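Dellimwood Household Handling Project

The Dellimwood Household Handling Project is a student robotics project based at Dellimwood College. It teaches the handling of everyday objects by robot arm, with particular attention to items that differ in shape, firmness and surface. The project began in September 2021 as an optional course for second-year students and became a regular part of the engineering programme in the following year. It is known informally among students as the Tabletop Course.

Background

Before the project was set up, practical robotics teaching at the college relied on painted blocks of a single size. Students could complete the exercises by repeating one stored movement, and staff reported that the skills gained did not carry over to later work. The proposal for a new course, drawn up with the Parnero Teaching Workshop, asked that all practice material be of the kind found in an ordinary bathroom or kitchen. The standard set includes a rolled towel held with a band, a bowl, a round plate or tray, small cartons and a ball.

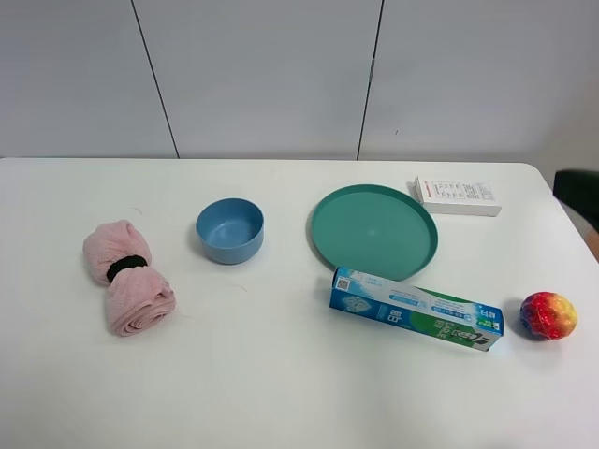 Course structure

Each intake is limited to 18 students, who work in pairs. The course runs for 12 weeks and is divided into two parts. In the first part, students guide the arm by hand control and keep a written log of every attempt. In the second, they prepare recorded runs of the same tasks and use them to train a simple control program.

Tasks are set on a plain white surface so that results can be compared between pairs. A typical early task is to lift one item and set it down clear of the others. Later tasks involve objects lying close together or touching, in which case the order of work must be decided before the arm is moved. The log must state the order chosen - and any change made to it during the run. 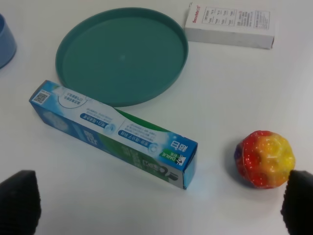 Students who completed the first intake noted in their course returns that the ball took up more of their time than any other item, as it would roll away if the fingers closed unevenly. Others disagreed and considered cartons harder, on the grounds that a poor grip on a carton often went unnoticed until it was lifted. Both views were recorded in the review of the course, and the time allowed for each item was left to the pairs to decide.

Soft objects

Soft objects form a separate unit. A towel changes shape when gripped, and the position of its edges after one attempt cannot be assumed for the next. Students are taught to approach a rolled towel across its narrowest part, to close the fingers slowly and to lift only a short distance before checking the hold. Loose threads, tags and loops are to be noted in the log where they might catch. 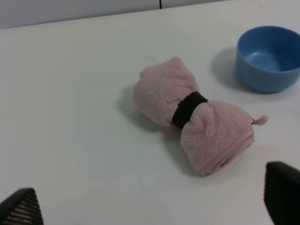
Assessment in this unit is based on the log as well as on the handling itself. A pair may pass with several failed lifts, provided that each is described clearly and the next attempt takes account of it. Marks are lost for resetting the table without a written entry.

Use of camera views

The project uses a fixed view of the table together with a view from the wrist of the arm. The fixed view is used for planning, and the wrist view for the final approach. Students are warned that printing on packaging may be turned on its side or upside down, and that it becomes hard to read at very short range. They are therefore asked to identify each item before the approach begins and to rely on edges and broad areas of colour once the arm is near.
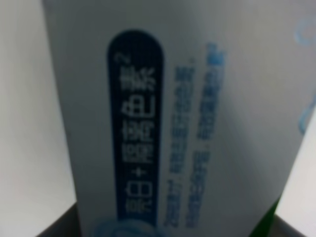
Recorded runs are reviewed in class during the second part of the course. Pairs exchange recordings and mark the point at which they would have stopped the arm, after which the two sets of marks are compared.

The Flonden Meeting

Course members may enter the Flonden Meeting, a student handling contest held each December. Entrants are given 30 minutes to clear a table whose layout is not shown to them beforehand. The college's best recorded score is 69 points, achieved by a pair from the second intake. Entry does not count towards the course mark.

Support

The arms are maintained by the college workshop. Replacement finger pads and practice items are paid for from the Pretorius Fund, which also meets the cost of travel to the contest.

See also

Parnero Teaching Workshop
Flonden Meeting
Dellimwood College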